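Jun 11, 2024

**Hultura adds woven baskets to its toy library**

The Hultura toy library has switched from plastic bins to brown wicker baskets for its block sets. It bought 246 of them in May, said Danai Giannakopoulos, who runs the lending desk. Members can borrow a basket with their blocks or bring a bag from home.

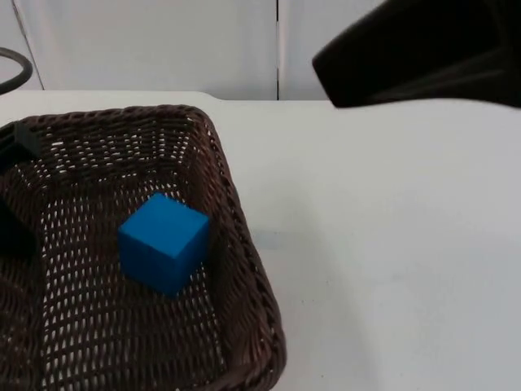
Do the baskets have to come back with the blocks?

Both are due on the same date, and a missing basket is charged to the member's account.

The library has 700 members. Old bins are free to anyone who wants them and can be picked up at the side door until they are gone.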